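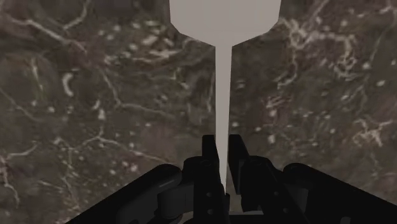
Four weeks is too short, you only find out in week three that you like lentils - so said one of the first people to finish a course at Tilline, and we have come to agree. The course is now six weeks long, and that one remark has probably shaped the year more than anything in our original plan.

Clodden Home Cooking: second progress report to the Pascual Fund

Last updated: June
5 min read

Where we have got to

We are just past the halfway point of the grant and very pleased with how it is going. The courses are full in Clodden and nearly full in Tilline, the recipe cards are in their second printing, and the Saturday-style drop-in we were so unsure about in our application has become a lunchtime drop-in and is doing well in its new slot.

Our application promised 500 course places over the life of the grant. By the end of May people had taken up almost 200 of them, which is a little behind the straight line on our chart. The gap comes from the winter, when the Tilline kitchen lost its hot water for most of a month and we had to cancel a whole course and start it again in March. The spring figures are much stronger and the summer courses filled within a few days of opening. We expect to be level by the next report.

The courses

Each course teaches people to cook an ordinary evening meal from scratch on a small budget, with a hob and not much else. We had planned plenty of oven cooking. Then we asked the first Clodden group what they used at home and found that several had no working oven, and others avoided turning theirs on. So we rewrote the menu over one long weekend, and it's a far better menu! The baked pasta went. In came a thick bean soup, flatbreads done in a dry pan, a potato and onion omelette, a vegetable curry that freezes beautifully, and a rice dish which changes every time depending on what was cheap that week.

The omelette deserves a paragraph of its own. We put it in week two as a quick win and it has turned out to be the hardest thing on the course. Turning it over frightens people. We now spend half a session on it, with plates, lids and a wide flat turner to hand, and everybody tries at least two ways. Some people go home and make it every night for a week. We've had messages with the word "omelette" in capital letters.

Six weeks also gives us room for a session with no recipe. People arrive, look at what's on the table and decide between them what to make. It was loud and a bit chaotic in Tilline the first time, and the food was late, but it was a really good evening and it showed us how much the group had taken in. We've kept it as week five for every course since.

Lunchtime drop-in

We wrote in our first report that the drop-in was struggling. It was in the wrong place in the week and at the wrong end of the day. Since moving it to noon at the Clodden kitchen it has had a steady crowd, including parents with small children, people on shift work and a few who have finished a course and simply want to keep cooking in company. There's no booking and no set dish. Whoever is leading puts on a pot of something and people join in at whichever stage they turn up.

One thing we hadn't foreseen is how many people come to the drop-in first and sign up for a course afterwards. We had imagined it all going the other way round. We have started keeping a few places back on each course for drop-in regulars and would like to carry on doing that, if the Fund is content.

Recipe cards

We have given out 668 sets of recipe cards so far. They go to everyone on a course, and spare sets sit at the library, the surgery and the launderette in Tilline (the launderette gets through more than anywhere else, so we top that one up every fortnight). The second printing has larger type, a clearer method for the flatbreads and a corrected quantity of salt in the bean soup. Our apologies to anyone who made the first version as written.

We are very keen to get the cards into more languages. Two of the group at Clodden have already put the curry and the omelette into theirs, entirely off their own bat, and we've photocopied those pages for the drop-in. A proper job of it will need some of the printing money we had set aside for posters. The posters made very little difference to sign-ups as far as we can tell, and word of mouth did nearly all the work.

Kitchens and equipment

Tilline is back to full strength. The hot water is reliable, the second sink has been plumbed in and the shelving we asked for in the application is up and already full. We spent less than planned on the shelving and more on knives. Good knives, properly sharpened, make people safer and a great deal happier, and we wish we had bought them at the start instead of making do with the drawer of blunt ones that came with the building.

In Clodden we share the kitchen with a lunch club and a playgroup, and storage is still tight. Our pans live in a cupboard that can only be reached by moving the folding tables. We have agreed with the hall to swap this for the tall cupboard by the back door over the summer break.

Fedivov Produce has continued to supply vegetables at cost and now drops off at both kitchens on the morning of a session. The quality has been excellent. Their surplus box, which comes free, is the making of week five: we've had celeriac, a whole crate of beetroot and once a mountain of slightly bruised pears. Please do let us know if the Fund would like a short note on this arrangement, as we think other projects nearby might be able to set up something similar.

Money

Spending is slightly under budget overall. Food costs rose in the spring, particularly oil and eggs, and the cheaper shelving covered most of it. The cancelled winter course left an underspend on room hire, and we would like to move that to a travel pot. Getting to Tilline in the evening is awkward, and the last bus back to Clodden leaves before we have washed up. For the spring courses we paid return fares for anybody who asked, up to a limit of £40 a head across the six weeks. Attendance in the final two sessions was noticeably better than in the autumn. We'd love to make this permanent.

What people have told us

We ask everyone the same few questions in week one and week six. The change we are proudest of is in how people answer "Do you feel able to cook for someone else?" At the start, many people skip it or write a joke. By the end they write about what they made and for whom - a sister, a neighbour back from hospital, a teenager's friends turning up unannounced. The full answers are in the appendix, with names removed, and are well worth the read if you have a spare quarter of an hour.

There were criticisms as well. The Tilline room is cold until the hobs have been on a while. Some people found the curry too mild, and some too hot. Several asked for more fish, which we'd like to do and can't quite afford. One person felt that the first session had too much talking and too little cooking, and having watched it again with that in mind we have cut the introduction to ten minutes and got the onions on sooner.

Plans for the next six months

Three courses will run in the autumn, two in Clodden and one in Tilline. We'll hold a fourth if Tilline fills early. The translated cards should be ready by October. We also want to try a short course for people who have finished the main one and fancy learning to bake bread, using the oven at Clodden, and there is already a list of names pinned up by the kettle.

We would be delighted if someone from the Fund could come along to a session. Week five is the most fun and week six has the best food.

Decisions we are asking for

Moving the room hire underspend to travel fares.
Using the remaining poster money for translated recipe cards.
Keeping back a few course places for people from the drop-in.

Related items
First progress report to the Pascual Fund
Tilline kitchen: hot water and what we did about it
Recipe cards, second printing
Autumn courses in Clodden and Tilline: how to sign up
A corrected bean soup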